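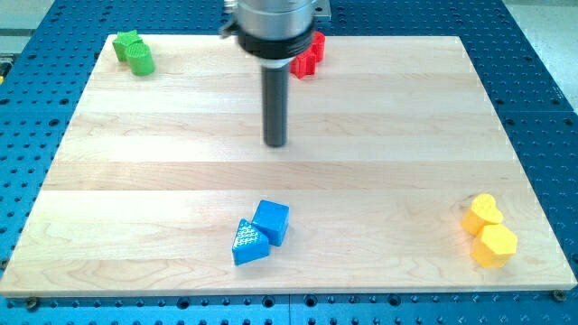 Hemance Lab Course, Unit 6: End tools compared
Notes by Cameron Katene, revised 17 Mar 2024

Read this before you touch the arm. The April session assumes you have.

The question for this unit is narrow. Given small blocks on a flat board, when is a plain rod good enough, and when do you need fingers? The Plarus sales sheet says a two-finger gripper is "the right choice for all tabletop work." Treat that as a claim to be tested.

What a rod can do
A blunt rod pushes. It can't lift, and it can't pull unless it gets behind the block first. It also has nothing to open or close, so there is one less part to blame when a trial goes wrong. For sorting by color that may be plenty. Each color on our board comes in two shapes, such as a blue cube with a blue triangle, or a yellow heart with a yellow hexagon.

Where I have doubts
Shape matters more than the published results suggest. Push a cube square on a face and you can usually guess where it will go. Push a star on one of its points and it may turn instead of sliding. Two blocks that touch are worse – you push one and you have moved both. If a report gives a single success rate for "blocks," ask which blocks, and ask how they were placed at the start.

The Tautahi controller logs 300 pushes per run. A full set is 3000. Students like the big number. It tells you very little if every run began from the same layout.

What to record
Tool fitted, and who fitted it.
Start layout, drawn by hand.
Shape pushed, and which side the rod met.
Any second block that moved.
Stops and restarts, including the embarrassing ones.

Do not write "worked" in the result column. Write where the block ended up.

Gripper trials use the same board and the same layouts. Last year a group gave the gripper an easier start and then reported that it won – I have kept their plot, and we will go through it in class.

Reading: the Plerbridge bench notes, section 6 only. Skip the appendix on camera setup, it describes the old mount.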